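Plimport Garment Handling: Open Day Recordings

Version 2
Maintainer: Nusrat Seneviratne
Status: closed, no further recordings planned

Summary

This data card covers the recordings made during the March open day at the Cedthorpe house. Visitors came in small groups and watched a two-armed robot work with clothes and plastic hangers on a table in the living room. Every attempt made in front of visitors was recorded, along with a few made before the doors opened.

There are 100 attempts in the release. Of these, 37 were run by an operator and the rest by the Pedau policy. Each attempt is stored as its own folder, with video, joint positions, gripper commands and a plain text note.

Setting

The house is furnished as a home and we left it that way. The table stands in front of the cabinets with enough floor on the near side for the robot base. Visitors stood to the side, behind a strip of tape, and could ask for a garment to be tried again. Clothes were left on the table between attempts in whatever shape they had fallen, so the starting state is different almost every time.
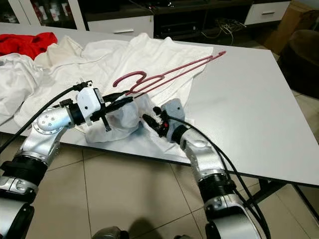
Attempts last as long as they last. The operator could stop one at any point by pressing the pedal, and the policy was stopped by hand if it made no progress. A stopped attempt is kept in the release and marked as such in its note.

Cameras

Three views are provided: one head view and one from each wrist. The wrist views turn with the gripper, so the room is often tilted in them, and the background changes a lot over a single attempt. We have not rotated or stabilized any video. If you train on the wrist views alone, expect furniture, wall and window light to take up much of the picture.

The streams share a clock, but the wrist cameras drop a frame now and then. Missing frames are listed in drops.txt and have not been filled in. 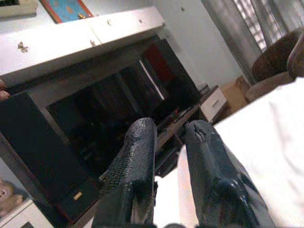
Exposure was left on automatic. The curtains stayed closed for the whole open day, and the light still shifted between morning and afternoon. White garments are the hardest case. Their folds can wash out, and anyone using the data for cloth edges should check a few attempts by eye first.

Folder layout

head/ — video from the head camera
wrist_left/ and wrist_right/ — video from the wrist cameras
state.csv — joint positions and gripper opening
action.csv — commands sent to the arms
note.txt — garment, who was in control, how the attempt ended
drops.txt — missing frames by stream

Labels

Notes were typed during the session by Nusrat Seneviratne and checked afterward against the video. The ending is one of four words: done, partial, stopped or dropped. "Done" means the task named in the note was finished when the recording ended. "Partial" was used generously in version 1, and 11 attempts have been relabeled since then.
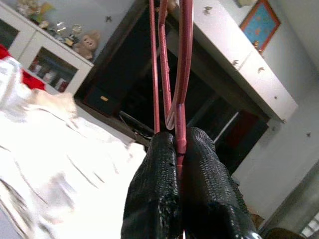
Wrist view, red plastic hanger held between the fingers.

Known problems

The operator attempts are smoother and shorter than the policy ones. Please don't compare the two without accounting for this. The operator had also practiced on the same clothes the evening before.

Some notes name a garment only by color. We tried to fix these from the video and gave up where two garments of the same color were lying together.

Sound was recorded but is left out of the release, as visitors were talking throughout. Attempts in which a visitor's face could be seen were removed before numbering, so there are no gaps in the folder names.

Use

The data may be used for research and teaching. Please cite it as the Plimport open day recordings and give the version number. Files can be read with the Mollah loader or any ordinary CSV and video tools. Corrections to labels are welcome — send the folder name and the ending you think is right.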